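Before We Buy More Grippers
From the equipment desk, November 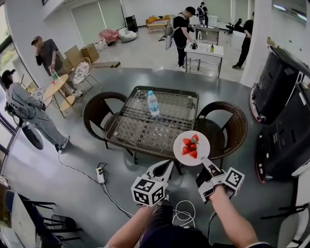
What the quote leaves out

Zamani's quote for the next batch of hand-held grippers is in, and it is a good-looking quote. It lists 10 pairs, the printed marker cubes, the wrist straps and a year of replacement jaws. It also has a discount that goes away if we think about it past the end of the month, which is the kind of discount I trust least.

My trouble is with the heading on page one, where it says "complete collection station." A person with a gripper on each arm, moving a plate of strawberries over a glass table, is using a good deal more than what Zamani sells. There's the table, the plate and the strawberries. There's power, and at the moment that means a strip on the floor with a cord running off across the room. None of that is in the quote, and all of it ends up on somebody's budget line. Last year it ended up on mine.

Counting what we have

Diane Chan went through the usage log for the Witby rooms and came back with a number I keep repeating to people. Our existing pairs were signed out for 56 percent of the hours they could have been. The rest of the time they sat on the shelf. Some of that was charging. Most of it was waiting on other things: a free sink, a clean plate, or a backpack rig with a working battery.

So if the grippers we own are idle for close to half the day, I would like someone to explain how 10 more pairs gets us more recordings. Zamani's rep told me more hardware "removes friction." Maybe so. I asked which friction and I'm still waiting on the answer.

Backpacks and batteries

Prorkolum wants to sell us new rigs at the same time and has sent a brochure with the word "seamless" in it four times. Set that aside. The question worth asking is battery life with both grippers running, measured in a room like ours with people reaching, bending and walking to the sink. The brochure says up to 70 minutes. Our current ones were sold to us on a bigger number than that and they have never once reached it, so I'd plan on less and be pleased if I'm wrong.

Spare batteries cost little next to a rig. I would buy those first and see what the log looks like in a couple of months.

The boring stuff

Fruit goes soft. Plates chip. Markers get scuffed, and once the black squares wear down the tracking gets flaky and somebody has to throw out a morning of work. I've put in for a consumables line of $200 a week for Witby, to cover groceries, dishes and fresh marker prints. It got more pushback than the whole Zamani order, which tells you something about how we read spreadsheets.

I also want proper power drops. Basach gave us a price for floor outlets by the seating area and it is not small. But people are walking around in there with backpacks on and their eyes on what their hands are doing, and I don't love a cord across that floor.

Where it stands

The Zamani order is on hold. I've asked for a smaller one, two pairs, with the discount kept, and I expect to hear that this can't be done and then that it can. Batteries and the consumables line go in now. The Prorkolum rigs wait for a loaner we can run down ourselves, on our own clock.

If you work in the Witby rooms and lose time to something that isn't on this list, send it to Diane with the time of day and what you were waiting for. "The setup was slow" doesn't help her. "Waited for the sink, 2:15 to 2:40" does.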